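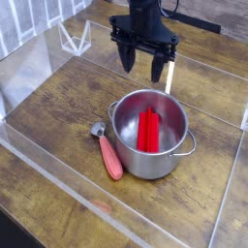
The pot, the red thing and the pink handle. Table model, Valliston.

The listing said the pot had belonged to a woman who could make soup out of anything, and I did not believe it. I have bought too many pans with a dead grandmother attached. The grandmother adds ten dollars and never shows up in the box.

Still, I drove to Valliston, because the bus to Gulter had stopped running in July and I was tired of looking at my own stove. The man at the door had me take off my shoes. He had a speech ready. The pot, he said, came from the Zistari kitchens, back when the hotel fed 140 people a night, and it had never burned a thing.

"Never," I said.

"Not one time."

I picked it up. Stainless steel, rolled rim, a wire handle on either side. I have stood in a hotel kitchen. A pot this size would do the manager's egg.

"And what's this?" I meant the red thing that came with it, a chunk of ridges and edges, too hard to be food and too odd to be a tool.

"That's the stone," he said.

He told me about the stone for the better part of an hour. You set it in the pot before the water. You did not stir until it had settled. His aunt had been offered 2,000 for the pair and laughed, and then somebody from Ngui came with 3,000 and she shut the door on him. I asked why, in that case, I was getting it for the price of a sandwich. He said she had moved to a place with a microwave.
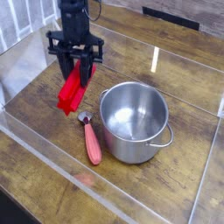
I asked him to show me. People with a speech usually get shy at that point, but he went straight to the sink and ran the water. We sat down on 2 stools and watched a pot not boil. He had a lot to say about patience. I looked at the table, which had a wood grain so busy with knots that I began to wonder whether any tree had been involved.

"Smell that," he said.

I smelled water. Maybe his cuff.

"Onion," he said, with his eyes shut. "She always started with onion."

I have thought about this since, more than I'd like. It would be easy to say he was a crook, but a crook would have asked for more money, or put an actual onion somewhere in the house. He stood over that plain hot water and his whole face came loose. Then he found a cup and poured me some, and I drank it, and it tasted like the inside of a cup.

"Well?" he said.

"Could use salt," I told him.

He nodded as if he'd been hearing that all his life. I paid him. He wrapped the pink-handled piece in newspaper and threw it in for free, though he called it "the key," and I was out on the porch before he could start on that one.

I make oatmeal in the pot now. It burned the first morning — the red stone was still in the bag.

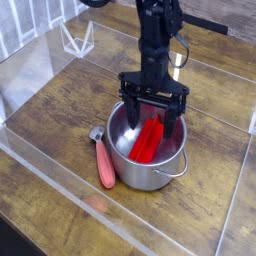 The stone in its pot. His word for it, and I've quit arguing.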